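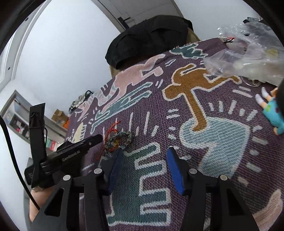
Lino printing is having a moment, or another one, and the beginners' mistake hasn't changed since I was at school. Too much detail. Everyone wants feathers. Everyone wants individual whiskers on the cat. Then the ink goes on, the whiskers fill in, and you've got a blob with ears. Start with outlines, big ones. Think of cartoon figures on a dark purple cloth, large, outlined, sitting on a weave so coarse you can see it clearly, and still perfectly easy to pick out as figures. Draw like that for your first block and you'll be fine on paper, fine on calico, fine on the back of an envelope.

184 shares | 56 comments

I went to Dirner in November to see what the fuss was about. Small town, one long hill, print workshop at the top of it (of course). The Srivastava press rooms have been running evening classes there for a few years now and the waiting list has got silly. You turn up at half six, you get an apron, a square of grey lino and a cutter, and by nine you're meant to have a print. Most people do. Mine was a pear. It looked like a lightbulb. I've kept it.

What struck me was how quiet it was. Fourteen adults with their heads down, scraping. Somebody's stomach rumbling. Radio on low and no one listening to it. At one point a woman across from me said "oh no" very softly and we all knew exactly what had happened: she'd cut the wrong bit away. You can't put it back. You can glue it, I was told, and people try, but the join always prints.

The way round that is marking up. Draw on the block in pencil, go over it in marker, then colour in everything you want to keep. All of it, solid. Boring, takes ten minutes, saves the whole thing. Remember it comes out backwards too, so any lettering has to be flipped. There's a shelf of shame at Srivastava with the ones who forgot. A very handsome YPPAH YADHTRIB. I laughed and then did my own initials the wrong way round the same evening.

Kit, quickly, because people always ask.

Lino. The traditional grey stuff has a hessian back and smells of linseed. Goes hard in the cold, so warm it up on a radiator or sit on it. I sat on mine on the bus. The soft rubbery sort cuts like cheese and is lovely for ten minutes, then you slip and take the corner off. For a first go I'd still have the grey.

Cutters. Two is enough, a fine V and a wide U. The boxed sets with all the extra blades look generous but most of those never leave the box. Sharp matters more. A blunt tool makes you push, and pushing is how you end up with a plaster on. Other hand BEHIND the blade, always. I'd put that on the wall in red.

Ink. Dirner uses Flernus water-based for the beginners, washes off with a sponge and washing-up liquid. It dries quickly on the slab, which is a nuisance in a warm room. The oil-based is richer and gives you longer to faff about but takes days to dry, so you need somewhere to hang things. I've got prints pegged over the bath at the moment. We are all washing at the sink.

Roller, obviously. And a wooden spoon. You don't need a press at home, the back of a spoon rubbed in small circles does it, bit of elbow grease. Keep one hand flat on the paper so it doesn't shift. Lift a corner and peek before you peel.

And listen to the ink! This was my favourite thing of the whole evening. Roll it out and it should hiss, a soft tacky sort of sound. If it squelches there's too much. If it's silent there's not enough. I stood there rolling for ages just for the noise.

Cloth is where it gets expensive. Half the class wanted to do tea towels for Christmas, quite rightly, and the advice was to wash the cloth first, iron it flat, put a folded blanket underneath and use proper fabric ink, heat set afterwards. Press harder than you think. The weave eats ink, and a loose weave eats fine lines aswell. Test on an old pillowcase. My first tea towel has a ghost pear on it, very faint, rather nice if you squint.

Then there's what to do with it all. Drondavora, the print fair, takes tables from anyone who's finished an edition, and last time round it sold 2,489 prints over the two days, plenty of them from people who'd been cutting for less than a year. Postcards go best. Then birds. Always birds, particularly owls. A table costs 70 pounds, so you'd want to share one, and bring your own cloth and something to weigh the cards down becuase the hall door gets left open and everything goes.

I didn't take a table. I went and bought three hares and a lighthouse and came home with ideas well above my station. Two-colour, I thought. Reduction print. That's the one where you cut, print, cut the same block again and print over the top, so by the end the block is nearly all gone and you can never make any more. Terrifying. Did it on the kitchen table at ten at night, lined up the second colour by eye, got it wrong on five out of six.

The sixth is on the fridge. Another pear. Green, with a yellow side where the light hits it, slightly off at the stalk. I've started cutting the bowl to go with it.

Share this | 56 comments | Add yours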